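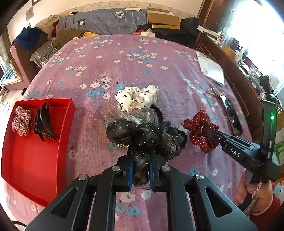
Part 3: Sorting your hair ties into the tray

Okay, on to my favorite bit! If you've put your Ginileck drawer organizer together (parts 1 and 2), you've got a tray ready to fill, and scrunchies are the easiest thing to start with.

1. Take the tray out of the drawer and set it down somewhere flat. I use the bed, with a smooth bedspread pulled tight. Black elastics vanish on a dark blanket, so go for something light if you can.

2. Tip everything out and spread it around. Scrunchies, thin ties, claw clips, the lot.

3. Give each tie a gentle stretch. If it doesn't spring back, out it goes (I lost a polka-dot one I'd had since college, sniff).

4. Put the claw clips in first, along one short side, teeth down. They're stiff and they hog the space.

5. Lay the cotton scrunchies in next, flat, side by side. Don't stack them more than 3 high or the drawer will catch.

6. Sheer and beaded ones go on top. Pick these up by the fabric, with a light pinch.

Caution: mesh snags on claw clip teeth! Keep a folded hankie between them.

Note: my tray holds 50 thin ties or so few big scrunchies it's silly. If you own a lot of big ones, get a second tray.

7. Slide the tray back in and open and close the drawer a few times. If it rubs, go back to step 5.

Part 4 covers necklaces, so grab the little hooks from the bag.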